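Search this site
Enter keywords
Go

Do you need a smart lock? A doubtful look at keyless entry

Lemedgate has been putting flyers through our letterboxes since April, and the pitch is that keys are finished. You tap your phone, the door opens, and the old cylinder goes in the bin. The price for the Brodell model is $922 fitted, or $900 if you sign up with a neighbour. Twenty-two dollars seems a thin reward for talking someone else into it.

I went through the brochure twice and came away with more questions than I started with. It says the battery lasts 12 months "under typical use". Typical for whom? A share house with people in and out all day is going to chew through it faster than a retired couple will. It also says the lock "learns your habits", and I would like to know where it keeps them.

Kanini Rweyemamu had the Wenolus version put in over summer and is happy enough with it. She likes letting the plumber in from work. She also pays a yearly fee for the app, which the flyer mentions in very small grey type, and she still carries a key for the back door. So that's one household with two systems where it used to have one.

Vitória Bastos asked the sales rep what happens if the company folds. He told her that was unlikely. Plenty of firms were unlikely to fold, and I have a drawer of their chargers. She asked for something in writing and is still waiting.

I'm not against the things. If your hands are bad, or a carer comes at odd hours, a keypad could be a real help. But the flyer's favourite figure - 1,305 "delighted homes" - comes with no word on how many had the lock taken out again.

A key on a ring has no password and no monthly update. A locksmith can copy one while you wait, and it works in a blackout. 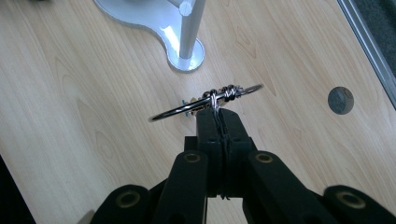
Before you sign anything

Ask for the full cost over five years, app fee included. Check whether the lock has a keyed override, and have a word with your insurer, who may not recognise the model at all. Renters will need the landlord's okay in writing. The Kowalczyk Street hardware shop will rekey an ordinary cylinder if lost keys are your main worry, so get a quote there as well.

Last updated: June 20, 2025

Contact the newsletter | © Neighbourhood Newsletter | Back to top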